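Scrollwork

Scrollwork is a type of ornament based on spirals and rolling curves, often combined with leaves and stems. It is found in carved stone, wood, plaster, metalwork, pottery, printed borders and embroidery.

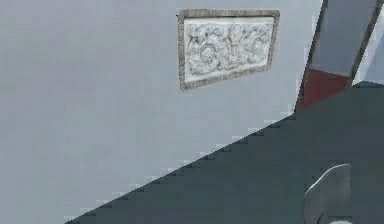 The word comes from the scroll, a roll of parchment or paper seen from the end, although many of the plant forms grouped under the name are older than any written scroll they might resemble. In general use it covers nearly any decoration with curling lines. Writers on furniture and architecture tend to be stricter and keep separate terms for the wave scroll, the leaf scroll and the strapwork scroll.

Origins

Spiral ornament appears on prehistoric pottery and carved stones in many parts of the world. The leafy form familiar in Western buildings developed mainly in Greek and Roman art, where a wavy stem throws off a curling shoot in each bend. The Romans often filled the curls with flowers, birds or small animals. Acanthus leaves commonly cover the points where one stem branches from another.

Islamic artists developed the vine scroll into the pattern known in Europe as arabesque. Its stems can divide and rejoin across a whole surface without a clear start or finish. Chinese ceramics and textiles have their own long tradition of lotus and peony scrolls.

Later use

Scrollwork was common in Renaissance carving and became heavier in the Baroque period. Rococo designers of the eighteenth century preferred broken, uneven curves, usually called C-scrolls and S-scrolls after the letters they resemble. In the nineteenth century cast iron and molded plaster made such ornament cheap, and it spread to stair rails, stoves, picture frames and ceilings in ordinary houses.

Carving in relief

In low relief the pattern stands only slightly above its ground. In high relief parts of it may be undercut so that they are nearly free of the surface. The carver first draws or transfers the main stems, then lowers the ground between them, and leaves the veins and leaf edges until last. Deep hollows hold shadow and make the curls easier to read from a distance. Strong light from one side has a similar effect, while light from directly in front flattens the work.

Molded panels are made by pressing or pouring material into a form taken from a carved original. Fine edges soften as a mold wears.

The Trarkirness panels

A small regional group of scroll panels comes from Trarkirness, where the Oyelaran workshop carved them for meeting halls and private houses. Myrtle Gallagher, who cataloged the group, divided it into 3 classes by the direction in which the main stem turns. Class 2 is the largest. Several panels have lost their original borders and were reframed when they were sold.

Care

Dust collects in the recesses and is normally removed with a soft dry brush. Water can damage unsealed plaster and raise the grain of wood. Repeated coats of paint fill the finer cuts.

See also

Acanthus (ornament)
Arabesque
Rinceau
Strapwork
Volute

This page was last edited on January 11, 2024.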